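Minutes, arm cell working group
7 Nov 2025
Written up by me again, so blame me for the spelling

Present: the four of us from the Modise bench, two people from Zerno on the call, and the Breratex support desk for the first half (they had to drop off before item 4).

1. Last time's notes
Agreed as they were, apart from one fix. I had written that the spare gripper was on order. It isn't, it's still waiting on a quote. Sorry!

2. The stop fault
This took up most of the meeting, so I'll try to get it down in the right order. We had the overnight batch of pick runs going in the Kanosora simulator, 4,000 of them, with the same controller build we load on the real arm. The log flagged 20 runs where a stop was requested while the gripper was closing on the block, and the arm kept going down after the request. In most of them it was a tiny bit of travel and you'd have to squint at the plot to care. In 2 of them the arm went far enough to push the fingertips into the tabletop, and those are the ones that got everybody's attention.

I said I'd first put it down to the simulator being silly about contact, which it has been before (see April, when the block sank through the table and we all lost an afternoon). Zerno didn't buy that, and after looking at the timestamps I don't either. The stop request arrives, gets logged, and then sits there until the grip command finishes. So the arm does stop, it just waits its turn first. That is a queue problem and it would do exactly the same thing on the bench.

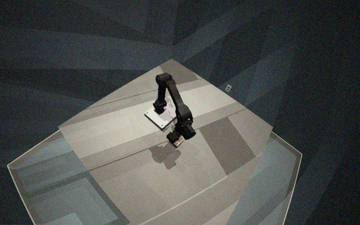 Breratex asked whether we'd seen it on hardware. We haven't, but we also haven't gone looking, and I'd like that written down plainly. The red button on the bench cuts the power directly and doesn't go through this queue at all, so that one is fine. What's affected is the soft stop, meaning the one on the screen and the one the light curtain calls. There was a bit of a silence on the call when the light curtain came up.

We talked for a while about whether to keep running the real arm with somebody standing at the button. Two of us thought that was OK for slow moves. Zerno were firmly against it, and I ended up agreeing with them. The light curtain is there for the moment when the person at the button is looking at something else.

Decided: no powered moves on the bench arm until the fix is in and tested. Simulator work carries on as normal.

3. The fix
Breratex think the stop request can skip the queue with a fairly small change, and they'll send a test build. They also want our logs from the flagged runs, the full ones this time (my fault, I sent the short version). We'll rerun the whole batch with the same seeds so we can compare like with like.

Somebody asked what counts as a pass. After some back and forth we settled on this: no downward travel after the stop request beyond the normal braking distance, in every run, including the ones that looked harmless. Then the same check on the bench with the foam block and the speed turned right down, with the red button manned.

Also raised: what should the gripper do when a stop lands halfway through closing? Hold where it is, or let go? I'd assumed hold. Zerno pointed out that hold is no fun if it's your finger in there. No decision, carried over to next time.

4. Who hears about it
The other Modise teams who borrow our controller build need telling today. I'll do that as soon as these notes go out. Zerno will check whether their older build has the same queue, and they suspect it does.

5. Anything else
The sign on the bench still says "arm may move without warning," which is now both too much and too little. I'll tape a "do not power up" notice over it.

The coffee machine was brought up and ruled out of order, in both senses.

To do
Me: full logs to Breratex, message to the other teams, notice on the bench.
Breratex: test build, plus a short note on what they changed.
Zerno: check the older build, write up the hold or release question.
Bench team: lock the power switch, set up the rerun.

Next meeting when the test build arrives. I'll send round a time.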